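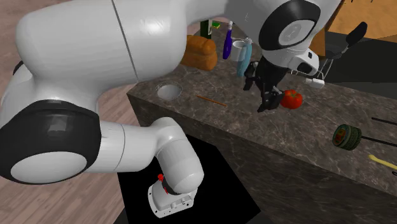 Open Day at Follero: Questions and Answers

When is it?
Tuesday, from 2 p.m. The doors at Gomholm close once the last group has gone in.

What will I see?
Each group watches a kitchen task on the large screen. The robot and the kitchen are simulated, and the objects on the marble counter are ordinary ones: bread, a tomato, a sponge, a purple spray bottle. Staff will explain how the arm and its black gripper are controlled.

Is there a real robot too?
Not at this event. The Gurneck lab has its own visiting hours.

How long does a visit take?
47 minutes, including time for questions. Groups are limited to 14 people.

Do I need to book?
Yes. Use the form on the Jiang project page. If your group is full, we will offer you the next one.

Can I try the controls?
One station is open to visitors after the talk. Children under ten need an adult with them.

Can I take pictures?
Yes, in the demonstration room. Please don't film in the offices.

Where do I park?
Use the lot behind the building. The gate code is 3096.

Is the room accessible?
Yes. It is on the ground floor and has step-free access from the lot.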